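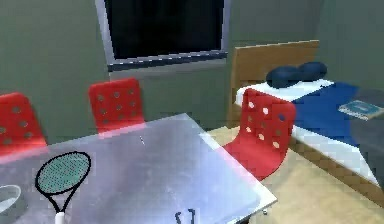 Our project asked how a town like Burnville might get more people walking to its green spaces, and Fereshteh Asadi and I chose the path between Dostunwood and the Asine estate. We talked to 45 residents over two visits in April, and I must say they were very generous with their time (and their tea!). Several told us they would happily go out for a walk if only the way to the park had a bit of shade. Our plan puts a row of street trees along the first 100 metres, with two rain gardens where the pavement floods. Fereshteh drew the planting plan, and I wrote up the costs, which still need checking with the council.

3 comments | 2 shares

Rezaei: Lovely work, please think about benches too.
Sunday walker: Would the trees be limes?

Related
Pocket parks in Burnville
Dostunwood hedgerow survey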